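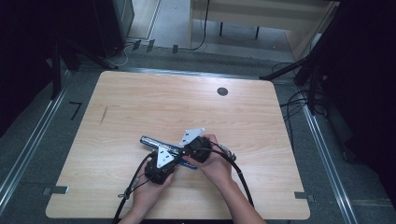 Labor & Benefits

Our local votes on the new dental and vision plan next week and my inbox is full of the same questions, so I'm going to put what I know in one place. I'm a member of the bargaining team for the clerical and technical unit. These are my posts, the union's official summary is the one that came in the mail.

Background first. Since before I was hired, dental and vision for active members has come out of our own welfare fund. The city pays a set amount per member into the fund and the fund buys the coverage. The city does not pick the dentist network, the fund does.

The current carrier is Undus. Its contract with the fund runs out this summer. The fund asked for bids over the winter and ended up with two it took seriously, a renewal from Undus and an offer from Dadora.

The tentative agreement does two things and people keep mixing them up. It raises the city's payment into the fund, and it lets the fund move to Dadora. You can't vote for one and against the other. It's a single ballot, yes or no.

I argued for splitting it. The city's side said the payment was priced on the Dadora bid and they wouldn't sign a version without it. That's where it ended up.

What changes for cleanings and checkups: almost nothing. Two a year, covered at 100 percent in network, same as now. X-rays stay on the same schedule.

Fillings and simple extractions are at 80 percent in network now and stay at 80 percent.

Crowns, bridges and root canals are where it gets different. Undus pays by a fee list that hasn't been updated in a long time, so the share you really get back depends on what your dentist charges. Dadora pays a flat percentage of its own network rate. For most people in network that comes out better. For people who go out of network it can come out worse, and I'd rather you hear that before the vote than in September.

Braces for kids: there is a lifetime maximum per child under both plans. If your kid is already in treatment, the tentative agreement says the new carrier has to pick up the remaining payments. That's in the side letter, not in the main text, which is why several of you couldn't find it. Page 3 of the packet.

Adult braces are still not covered. We asked. We didn't get it.

Vision. Exam every year, same as now. Frames go from every other year to every year, but the allowance per pair is lower. If you buy one nice pair and keep it, this is a small loss. If you have children who break glasses it's a gain. Contacts can be taken in place of frames like before.

Safety glasses for the shops and the print room are a separate thing. The employer has to provide those and they don't come out of your vision benefit under either plan. If a supervisor tells you to use your vision benefit for safety glasses, talk to your steward.

Network. This is most of the mail I get. Dadora has more dentists in the city and fewer in the counties to the north. Those of you who live up there and see someone close to home should call the office and ask by name whether they take it. Don't ask "do you take our union plan," because the front desk will say yes to that and mean Undus.

The Hundia clinic downtown is in both networks. I checked that one myself since half the records office seems to go there.

Retirees. This vote does not cover retirees. Their dental is handled through a separate retiree fund with its own contract, and it isn't up this year. Active members vote, the retiree plan stays as is. If you plan to retire before the switch, you go onto the retiree plan the way anyone would today.

I know some retirees are worried this is a first step toward changing theirs. I can only tell you what was on the table, and theirs wasn't.

Part-timers. If you work enough hours to be in the fund now, you stay in. The hours rule didn't move. We had a proposal to lower it and dropped it in the last week of talks to keep the raise in the city's payment. I wasn't happy about that trade and said so in the room.

Cost to you. No payroll deduction for single coverage or family coverage, same as now. The fund covers it. The city's higher payment is locked in for 4 years. After that it gets bargained again.

What if it's voted down? We go back to the table. Undus has offered the fund a short extension at a higher price, so nobody loses coverage this summer. The fund would be paying for that out of reserves. The reserves can carry it for a while but I don't have a figure I'd trust enough to post.

Someone asked who reviewed the bids. The fund hired an outside benefits consultant, Løken, and they scored both. Their report is available to read at the union office during business hours. You can take notes but they won't let you copy it. It's long and the tables in the back are the useful part.

Someone else asked if anyone on the bargaining team gets something from Dadora. No. We all signed the disclosure form, and it's in the same binder as the report.

Voting. Ballots went to home addresses on file. If you moved and didn't tell the union, you probably don't have one. Telling HR you moved does not tell the union. Call the office and they'll send a replacement and void the first.

Sign the outside envelope. Every time we do this a stack of ballots gets thrown out for no signature, and it hurts to watch.

Ballots have to be received by the deadline, a postmark isn't enough. There's also a drop box in the lobby of the union office if you're cutting it close.

Info meetings are at lunch in the annex, over three days, same presentation each time so you only need one. Night shift has its own at the start of shift – check the board by the time clock.

How am I voting? Yes. I think the dental is better for most of the unit and the frames thing is close to a wash. I have coworkers I respect who are voting no over the part-time hours and I'm not going to tell them they're wrong.

Correction to the post about braces: the side letter starts on page 3 but the part on kids already in treatment is on the back of it. Sorry, I was going from memory.

One more since I've had it twice in the last hour. Yes, your spouse can be on our dental and their own. The rule for which plan pays first stays the same – yours pays first for you, theirs pays first for them.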